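Pennington opens its first walk-in tidying room this April, and you're all invited

By Mei Begay, founder, Pennington
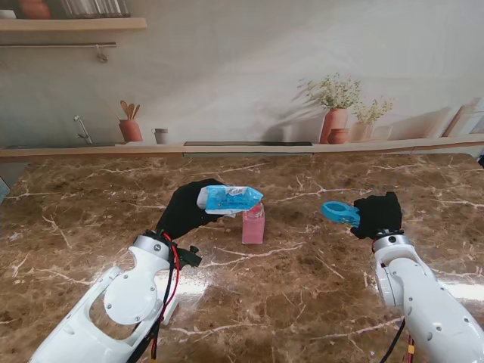 I've been wanting to write this one for ages, so forgive me if it runs on a bit. From April, Pennington will have a proper front door. After years of turning up at other people's houses with a roll of labels and a flask of tea, we are opening a tidying room of our own on the ground floor of the old Clutora building, and anybody can walk in and use it.

If you haven't come across us before, we help people sort out the small stuff. I don't mean lofts and garages (there are very good firms for those, and they have vans). I mean the things that live on a kitchen worktop because they have never been given anywhere else to live. Packets of wipes, little bottles, clips, the odd batteries, the takeaway menu from a place that closed. It all gathers in the one spot where you wanted to chop an onion!

Last year we sent a questionnaire to everyone on our mailing list and had 443 replies, which was far more than I'd bargained for. I read them at home over a couple of weeks with a highlighter. The question was simply "what do you move every single time you cook?" and wipes came up again and again, along with hand cream, hair things and small bottles of one sort or another. One lady in a flat told us she picks up the same bottle every morning, wipes under it and puts it back down. I do that too.

So the new room is built around the worktop. You come in, you bring a carrier bag of whatever has collected on yours, and you tip it out and go through it with one of us. Sessions last an hour. We start with things that get used daily, then things that get used weekly, and then the awkward pile, and for each one we work out where your hand would naturally go looking for it. You leave with a little plan on a card, and if you need a box or a hook we'll tell you what size to look for. We don't sell boxes. I get asked this a lot, and no, we won't be starting.

Lyle Haverford has run our home visits for as long as we've been doing them and he'll be in charge of the daytime sessions. Here is what he had to say when I asked him for something to put in this release:

"Most people have enough cupboards. What they've got is a packet of wipes that's been put down near the sink and stayed there. Stand it up at the front of a shelf at elbow height and you'll find it with your eyes shut. I've been saying that for years and I'm looking forward to saying it somewhere with heating."

We're also starting a free evening drop-in for people who have just moved in together, or just moved out. Eino Väisänen will be looking after that one. He joined us from Mindska, the household advice service, and he has a lovely calm way with couples who own two of everything. No booking for the drop-in – just come along from half past six.

A few practical bits. The room is all on one level, with a wide door and a bench you can work at sitting down. There's a kettle. Please don't bring food that needs to go in a fridge, and please wrap anything sharp. Medicines should stay at home, although we're happy to talk about where to keep them. Children are welcome and tend to be very good at matching lids.

The hour-long sessions need to be booked, and we have 200 free places for the opening month, paid for by Nondar, our landlord and neighbour upstairs. Sivaprasad Reddy from Nondar came to one of our trial sessions with the contents of his own worktop and stayed well past his hour. "I thought I was a tidy person," he told me. "I had three bottles of the same thing on the go. My wife was delighted to hear it."

After the opening month there will be a small charge for booked sessions, and the evening drop-in stays free. Home visits carry on just as before, so if you're already on Lyle's list you don't need to do anything.

To book a free place, ask at the front desk or ring the Pennington office on extension 3433 through the Clutora building switchboard. Leave your name and a rough idea of what's in your bag.

Notes for editors

Pennington is a small home-organising firm offering home visits, group talks and, from April, walk-in and booked sessions.

Mei Begay and Lyle Haverford are both available for interview. Journalists are welcome to bring a bag.

Press enquiries: Tavion Zamora, Pennington press desk, mornings only please.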